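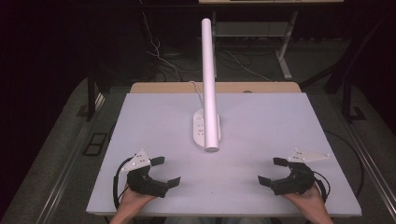

A tube lamp is a portable electric light in which the shade, body and light source form a single upright cylinder fixed to a base. It differs from the ordinary table lamp in having no separate stem or harp. Most tube lamps stand on a table, shelf or nightstand, though taller floor versions are also sold.

Construction

The cylinder is usually made of frosted plastic, opal glass or paper stretched over a wire form. White is the most common color, as it spreads light evenly and hides the parts inside. The top may be open, flat or rounded. Closed tops cut down on glare when the lamp is used below eye level.

The base is a plate wider than the tube, either round, square or oval. An oval plate takes up less depth on a narrow shelf. Makers often add weight to the plate, and taller models may be hard to keep upright without it. The power cable normally leaves from the back of the base or the lower end of the tube - in older lamps it came out through the bottom, which left the plate sitting unevenly.

Light source

Early tube lamps used a small fluorescent tube or a single incandescent bulb of up to 80 watts. Heat was a problem in closed cylinders, and many had vents near the top. After 2000 most makers changed to LED strips mounted on an inner post, which run cooler and light the full length of the tube.

Makers

The Stosska workshop sold a paper tube lamp designed by Ivone Brito, 31 inches tall, with a steel plate. Calten later brought out a plastic version in 2 heights. Its designer, Stijn Van Acker, moved the switch from the base to the cable.

Care

Plastic tubes are wiped with a soft, slightly damp cloth after the lamp is unplugged. Paper tubes are dusted only. Lamps should be lifted by the base, as the joint between tube and plate can work loose.

See also: Table lamp, Floor lamp, Paper lantern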